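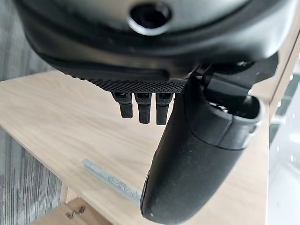 Ok so I finally did it. I switched our whole household over to one shared grocery budget and I have thoughts. We were using three different apps and a napkin. My rule for month one was to write down every single purchase the minute I got to the car, even gum. I wanted it to have some grip to it, like that bumpy diamond-pattern strip, because every budget I've ever made has slid right out of my hands by the 24th.

First surprise: snacks. We spent $109 on snacks in May! Crackers, mostly. I don't even like crackers that much — I just buy them when I'm tired. 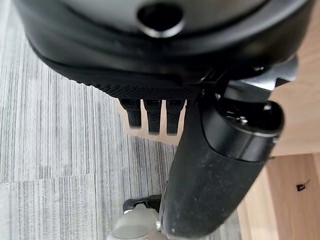
And the crackers weren't even the worst of it. Coffee was. I'd been telling myself the fancy Sketton beans were a treat, but a treat you buy every week is a bill.

So now I keep the list in Listik, and my husband adds stuff during the day, and I shop after dinner when the store is quiet. Way fewer "ooh what's that" moments.

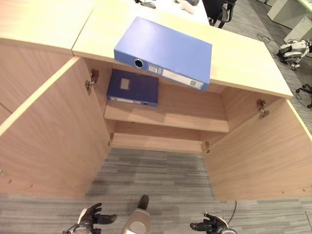
I also stopped shopping hungry, which my mother told me to do back in 2000 and I ignored her for years. Sorry, Mom!!

Next month I want to try planning just four dinners and leaving the rest loose. Soup, tacos, something with eggs, something from the freezer.
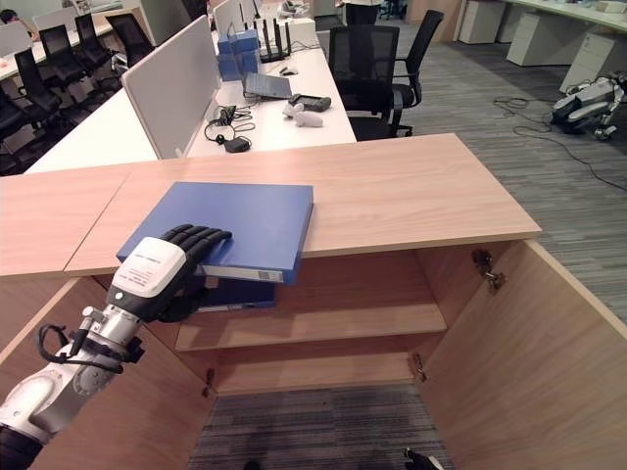 Trudy Fairweather: Do the freezer one first! I found two whole chickens in mine and skipped the meat aisle that entire week.

Ok Trudy, going to dig through the freezer tonight. I know there's chili in there somewhere.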